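Minutes, spring meeting of the Jasby Street Clothing Swap and Mending Group
May 22, 2023

Okay, I'm taking the minutes again, so you're getting them my way. If I left out your best point, write it on the sheet by the kettle and I'll stick it in next time. We started late because the side door was locked and half of us were standing at the front door wondering where the other half were.

**January minutes**

Read and approved, with one fix. I'd written that we agreed to *stop* taking shoes. We agreed to stop taking shoes *without laces*, and only if they're the kind that needs laces. Sorry to everyone who turned boots away in the spring because of me! It's corrected in the binder.

**Money**

We have $200 in the account, which is after paying the hall for the quarter. Out of that we still owe for the two folding rails from Broslow. The rails are great and I'd like it noted that I was against them and I was wrong. They don't tip when somebody yanks a winter coat off the end.

There was a long back and forth over whether to charge at the door. One side says a dollar is nothing and it would cover thread and tea bags. The other side (me included) says the minute you charge, people start acting like customers, and then they want to know why there's nothing in their size. We voted and it stays free, with the jar out. The jar is going to move from the tea table to the door, and somebody is going to put a label on it this time, because at the last swap a good part of what was in there was buttons.

**How the last swap went**

Busy! We put out 100 hangers and ran out before the first hour was up, so the tail end of the shirts got laid flat on the tables, and by noon that was just one big heap you had to dig through. Kids' clothes went first as usual. Pants for tall people, also gone right away. What we were left with was mostly formal stuff, scarves, and a truly amazing number of gray cardigans.

Things people grumbled about: the mirror is too low, the changing corner is drafty, and you can't hear the mending table over the music. Things people liked: the mending table. It got more nice comments than everything else put together, so I'm glad we spent the next chunk of the meeting on it.

One more note from that day. The bags that come in through the porch need to be opened and looked at *before* they go anywhere near the tables. We had a damp one. I'll say no more, but I did take it home and wash it twice.

**Mending table**

The table needs a proper way of deciding what we fix and what we don't. Right now whoever is sitting there says yes to everything because they're nice, and then a zipper eats the whole afternoon. After plenty of talk we settled on this: hems, buttons, small holes and split seams get done on the day. Zippers and linings go in the take-home basket, and only if somebody puts their hand up for them.
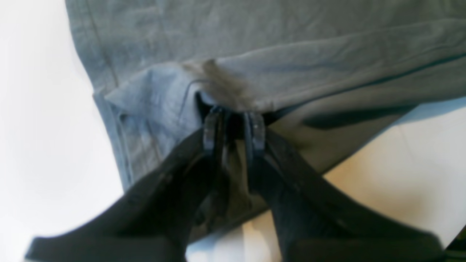
I'd asked for time to talk about the practice pieces for the beginner hour, so I got my five minutes and used ten. My feeling is we've been starting people on stuff that's too hard, stretchy T-shirts mainly, where the fabric crawls away from you and everybody decides they can't sew. I'd much sooner give a beginner something like the pale blue-gray cloth, where there's a seam line running down it in a darker tone that they can follow by eye, and a folded hem with the stitching showing so they can see how an edge is supposed to be put together. People agreed, with the comment that beginners should also be shown how to press a seam before they touch a needle. Fair. We'll keep a pile of practice pieces in the blue crate, and nothing in the blue crate goes out on the rails. Please. I have already rescued one thing from a very determined shopper.

The sewing machine situation: the Fawzy is running but it skips stitches on anything thick. It's been suggested that it's the needle. It's been suggested that it's the tension. It's been suggested, a little loudly, that it's whoever keeps using it on jeans. I'm going to change the needle and report back. Until then, no denim on the Fawzy.

Supplies wanted for the table: white thread, navy thread, a decent pair of small scissors, and pins with heads you can find on a wood floor. The thread order goes in through Catix, same as before, and I'll keep it small this time. We still have so much orange.

**Sign-up sheet**

The online sign-up thing we tried was not loved. A few people signed up and never got the message back, and a few people got it over and over. We're going back to paper on the board in the hallway. If you can't get to the hallway, call or leave a note and one of us will write you in.

We need more hands for setup than for the swap itself. Everybody wants to be there when it's fun and the rails are already up. I get it. But if you can do the first hour, please put yourself down for the first hour.

**Leftovers**

We went around on this one for ages. At the moment what's left gets bagged and sits in the closet until the next swap, and the closet is full. I can't open the door all the way anymore. Agreed: anything that's been through two swaps and hasn't found a home gets passed on to the shelter, if they want it, and the rest gets cut up for rags and patches. We'll mark the hanger with a twist of colored thread each time a thing goes through (orange, obviously).

Somebody asked if the formal wear could be kept back for a prom swap in its own right. Lots of interest. No decision, but it goes on the next agenda near the top so we're not all tired when we get to it.

**Other bits**

- Mirror: to be raised. It needs longer screws.
- Drafty corner: a heavier curtain. I have one that might do, will measure.
- Music: stays, but quieter near the mending table.
- Cookies: please write on the box if there are nuts in them.
- Whoever left a green umbrella, it's on the hook behind the door.

**Next meeting**

Same room, same time, date to go up on the board once the hall confirms. The side door WILL be unlocked, I've asked for a spare key.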